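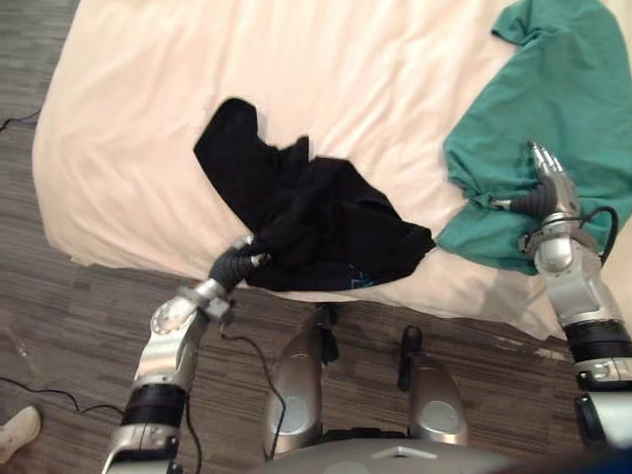 Lauri Kallio

Mumeo: clothes on a bed, taught by remote control

Mumeo is a set of 1379 episodes in which a person drives a two-armed robot through tidying clothes on a bed. I started it in November because almost everything I could find used a tabletop, and beds are so much more fun! The surface sags, the sheet wants to come along with the shirt, and both arms have to reach forward and up to get anywhere.

What's in it

Each episode has the head camera view, the joint positions of both arms, the two gripper commands and a one-line task note typed by the operator. The notes are short and a bit uneven ("black one by the corner, green one by the fold"). I left the wording alone and only fixed typos.

There are 3 task groups:

spread – open up a bunched garment
sort – move garments apart by color
fold – fold whatever is on the bed and stack it

Fold is the hardest and has the longest episodes. Sort has plenty of moments with a different garment in each gripper, like the black and teal pair at the top, and those are my favorites to watch. You can really see how an operator splits attention between two hands.

How it was recorded

Driving was done at Skistasthorpe with the Skolteck hand controllers, one per arm. We had 7 operators, and 2 of them had never steered a robot before. Their episodes are tagged "new" and I'd love for people to use them! The hesitations and second grabs are all still there.

The robot stays put at the side of the bed during an episode. Only the arms and grippers are driven.

Loading

Unpack the archive and point the Han loader at the top folder. Episodes are numbered from 0. If you only want one group, pass its name with --group.

Known problems

Dark clothes lose detail in the folds, so don't count on finding a hem in every view.
Gripper values are commands, not measured openings. A closed value can mean a pinch of cloth or nothing at all.
Sleeve labels exist for the fold group only.

If you train something on this, please write to me, even if it just drags the sheet onto the floor. Next up is socks.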